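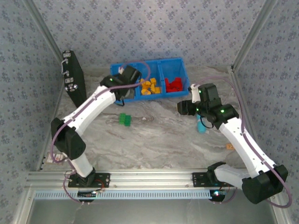
Tatu Rotich wrote to me that 192 demonstrations ought to be plenty for sorting blocks by colour, and that anyone asking for more is being greedy. I am greedy. The Roneck write-up trained on 192 and tested on 14 layouts, with the bin in the same spot each time - a bit like praising my parking in an empty field. Give me 833 dull demonstrations with the bin shoved about, and two arms that sometimes fail in print.

Comments

Findosbridge: Who is going to record 833 of them? You?

borura: 14 layouts is 2 more than we managed.

Contact | Copyright Okafor Notes | Back to top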